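Plates, grippers and a lot of sweeping up

I keep this page for kitchen and workshop tips, and this month it's a bit of both. We've had two robot arms on the bench at Dretunora since last November, learning to clear a table, and I've now made most of the mistakes you can make with crockery and a machine. Steal whatever helps.

The big one first. We started with proper china — my own, daft of me — and one afternoon the left arm closed a finger's width too low, pinched a side plate against the table and kept pushing. It went off like a cracker. Bits got into the cable run and I was still finding slivers 5 days later with a torch held flat to the floor (best tip on this page, that, and it works for a dropped tumbler at home too). A damp slice of bread picks up the tiny ones. Wear shoes!

So: no china within reach of anything with a motor. Use light plates with a raised rim, and go for colours you can tell apart at a glance. We've settled on yellow and green.

Second tip, cover the table. A plain matt sheet cuts the glare and you can lift it off and shake it outside. Smooth it down before every run, mind. Tõnu Urbonaitė, who shares the bench with me, lost a whole morning to a gripper that kept nudging one ruck along in front of it.

Third, look for small clear scraps. Tape, bits of wrapper, anything see-through. They hide beautifully on a plain top, and one stuck under a rim will make a plate rock just as the fingers close.

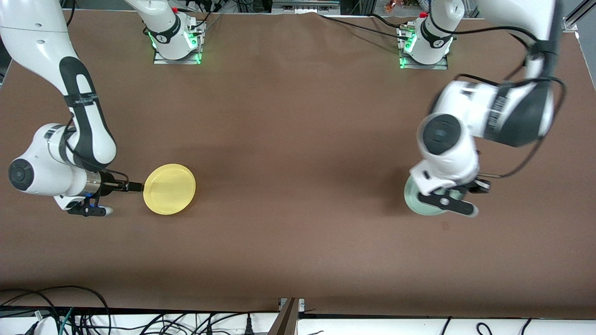
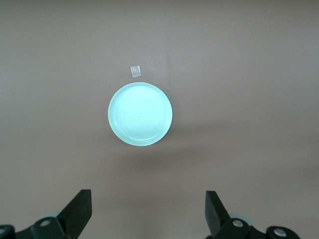
Anyway, stopping. Find your stop button before you need it and put it where your elbow can reach. Ours used to be behind the monitor, and when the plate went I had to lean across a moving arm to get at it, which still makes me feel a bit sick. It's on the front edge of my desk now, and the rule is hands off the table until both arms are parked. No quick reach in to straighten a plate.

We've done over 286 runs since the china went back in my cupboard, and we've not had the brush out once. Next month I'll do stuck jar lids, as promised.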